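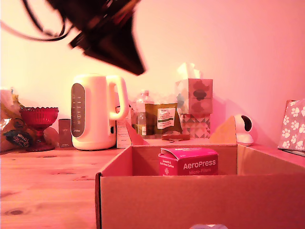

그리센시와 브리넨트군이 수돗물 수질 정보 공개 방식을 함께 고치겠다고 나선 것이 이번으로 2번째입니다. 첫 번째 개편이 무엇을 바꾸었는지는 저희도 잘 모릅니다. 홈페이지 첫 화면의 색이 바뀌었고, 검사 결과표는 여전히 세 번을 눌러 들어가야 나옵니다. 이번에는 주민이 직접 읽고 따질 수 있게 하겠다는 것이 두 지자체의 약속인데, 약속이 지켜지는지는 누군가 옆에서 지켜봐야 알 수 있습니다. 그래서 시민 검토단을 모집합니다. 거창한 자리를 기대하지는 마십시오. 밝은색 나무 탁자에 노란빛 과자 봉지 하나, 굽 달린 빨간 유리그릇 하나 올라와 있으면 그날은 대접을 잘 받은 셈입니다.

모집 배경

지난 6월 두 지자체는 공동 설명회에서 주민 만족도가 높다는 조사 결과를 내놓았습니다. 응답한 가구는 375가구였습니다. 어느 동네에서 어떤 방법으로 뽑은 가구인지는 발표 자료에 없었고, 질문지 원문도 아직 공개되지 않았습니다. 배관이 낡은 지역의 주민이 얼마나 포함됐는지 물었더니 "골고루 반영했다"는 답이 돌아왔습니다. 골고루라는 말만으로는 검토를 할 수 없습니다.

새로 도입한다는 알림 서비스 '조사(Zosa)'도 마찬가지입니다. 단수나 탁수가 생기면 휴대전화로 바로 알려 준다고 합니다. '바로'가 몇 분인지, 휴대전화를 쓰지 않는 어르신에게는 누가 알리는지, 알림을 보낼지 말지는 어느 부서가 정하는지에 대한 문서를 저희는 아직 받지 못했습니다. 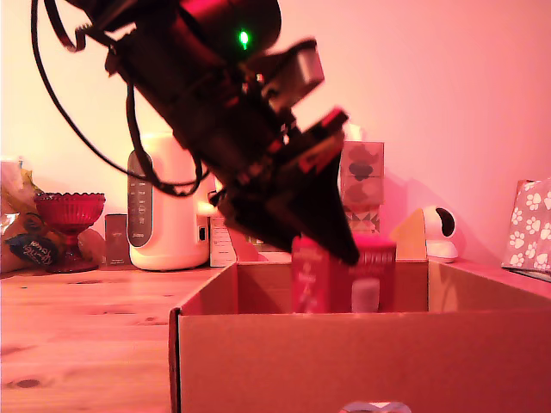 문서가 없다는 것이 곧 대책이 없다는 뜻은 아니겠지요. 담당 부서는 내부 지침이 있다고 말합니다. 그렇다면 그 지침을 읽어 보는 것이 검토단의 첫 번째 일이 될 것입니다. 두 지자체는 공개에 동의했지만 어디까지 보여 줄지는 첫 회의에서 정하자고 했습니다. 이 부분은 저희도 장담하지 못하니 지원하실 때 감안해 주십시오.

하는 일

- 수질 검사 결과표와 안내문을 읽고 이해되지 않는 대목을 표시합니다.
- 알림 서비스 시험 발송을 받고 도착 시각을 기록합니다.
- 만족도 조사의 질문지와 표본 설계 자료를 요청하고, 받은 자료를 검토합니다.
- 공동 회의에 참석해 질문합니다. 답변은 회의록에 남깁니다.
- 최종 의견서를 함께 씁니다. 소수 의견도 그대로 싣습니다.

수질을 직접 측정하는 일은 아닙니다. 시료 채취와 분석은 검사 기관이 맡고, 검토단에게는 그 결과를 바꾸거나 인증할 권한이 없습니다. 의견서에 구속력이 있느냐는 질문도 자주 받는데, 없습니다. 다만 두 지자체는 의견서의 각 항목에 서면으로 답하기로 했습니다. 한 줄짜리 답이 오면 그 한 줄을 그대로 공개하겠습니다.

모집 인원과 자격

모집 인원은 39명입니다. 그리센시나 브리넨트군에 살거나 그곳에서 일하는 성인이면 지원할 수 있습니다. 화학이나 행정을 전공할 필요는 없습니다. 오히려 안내문을 읽다가 중간에 덮어 본 적이 있는 분을 찾습니다. 상수도 관련 업체의 임직원, 두 지자체의 현직 공무원, 알림 서비스 개발에 참여한 분은 지원할 수 없습니다. 가족이 해당하는 경우에는 지원서에 적어 주시면 개별적으로 판단하겠습니다.

지원자가 많으면 거주 지역과 연령대를 나눈 뒤 추첨합니다. 추첨은 공개로 진행하며, 추천서는 받지 않습니다.
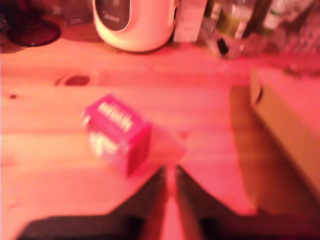 나무 탁자 위에 놓인 분홍색 종이 상자

활동 조건

회의는 디미트로프 회관 회의실에서 저녁에 엽니다. 교통비는 실비로 지급하고 회의 수당은 없습니다. 수당을 두자는 제안도 있었으나 예산 항목을 놓고 두 지자체의 의견이 갈려 결론이 나지 않았습니다. 아이를 데려와야 하거나 수어 통역이 필요한 분은 지원서에 적어 주십시오. 통역은 확보했고, 돌봄 공간은 아직 협의 중입니다.

자료 중 개인정보가 담긴 부분은 가린 상태로 제공됩니다. 그 밖의 내용에 대해 포괄적인 비밀 유지 서약을 요구받는다면 서명하기 전에 저희에게 먼저 알려 주십시오.

지원 방법

지원서는 디미트로프 회관 안내대와 그리센시, 브리넨트군 민원실에 있습니다. 이름, 연락처, 사는 동네, 그리고 지원 이유를 900자 이내로 적어 주시면 됩니다. 좋은 말만 쓰실 필요는 없습니다. 이런 검토단이 소용 있겠느냐는 의문을 적으셔도 불이익은 없습니다.

마감은 2021/08/23이며, 회관 안내대에 직접 내거나 우편으로 보내십시오. 우편은 마감일 소인까지 인정합니다. 선정 여부는 지원자 모두에게 개별 통보합니다.

그리센·브리넨트 수질 정보 시민 검토단 준비 모임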